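Remote play on the Denamier console lets a friend take the second controller over the internet, even if they don't own the game. Setup takes under half an hour, and most of that is waiting for an update. You need a Denamier on current firmware, a wired connection if you can manage one, and a friend with a free account.

## 1. Update both ends

Go to Settings > System > Update and install whatever is there. Your friend does the same in the Denamier app on their phone, tablet or PC. If the versions don't match, the invite button stays gray with no error message.

## 2. Open a session

1. Start the game and get to its main menu.
2. Hold the Home button for 2 seconds.
3. Pick Share Seat, then Invite.
4. Choose your friend from the list and set the session to Private.

The invite lasts 15 minutes. If it runs out, send a new one - the old link can't be revived.
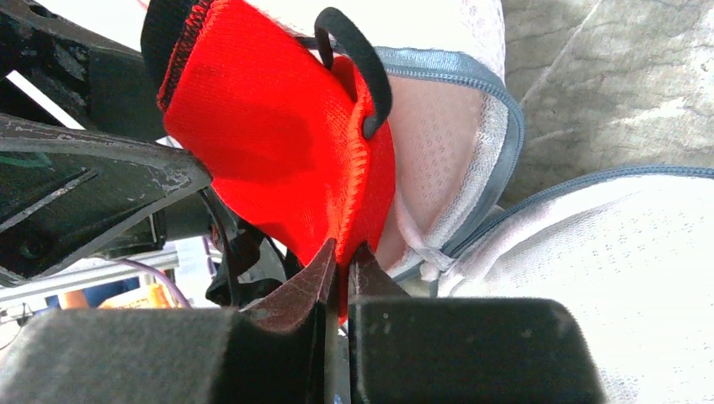
*Red knit, close up.*

## 3. Set the permissions

By default your guest can only move and press the face buttons. Under Seat Options you can also give them:

- the pause menu
- voice chat
- control of the whole console

Leave the last one off unless you're handing over the controller completely, say to get past a boss. Anouk Groen wrote in to say her guest deleted a Cistberg save by accident with it on. There was no cloud copy.

## 4. Fix the lag

Check the number in the top corner of the session overlay. Under 37 ms feels close to local play. Once it goes over 100, racing and fighting games get hard to play, though turn-based games like Plornelard are still fine.

Try these in order:

- Plug in a network cable at your end.
- Drop the stream to 720p in Seat Options.
- Pause any downloads on the console.
- Ask your guest to move closer to their router.

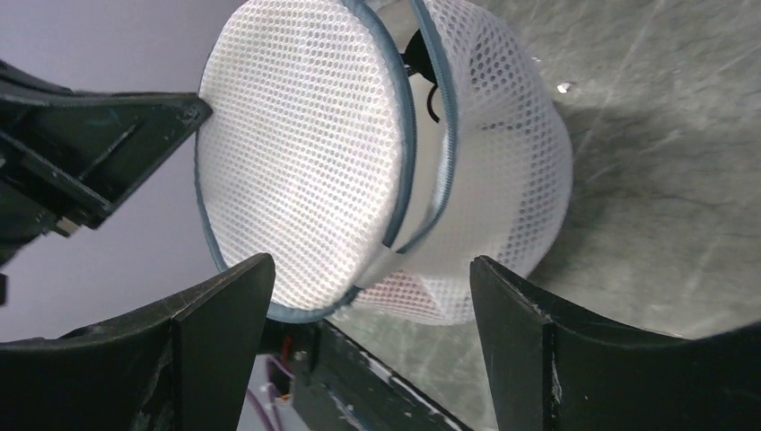

*White mesh bag with blue-gray binding.*

## 5. Controllers

Your guest can use touch controls, but a real pad is better. The Leemans pad pairs with the app over Bluetooth. Other pads may connect with the triggers swapped, and you can change that under App > Input > Remap. Rumble doesn't carry over on PC yet.

## 6. End the session

Hold Home again and pick Close Seat. Turning off the TV doesn't end it - your guest stays connected and can keep playing. Save first, as some games drop back to the title screen when the second player leaves.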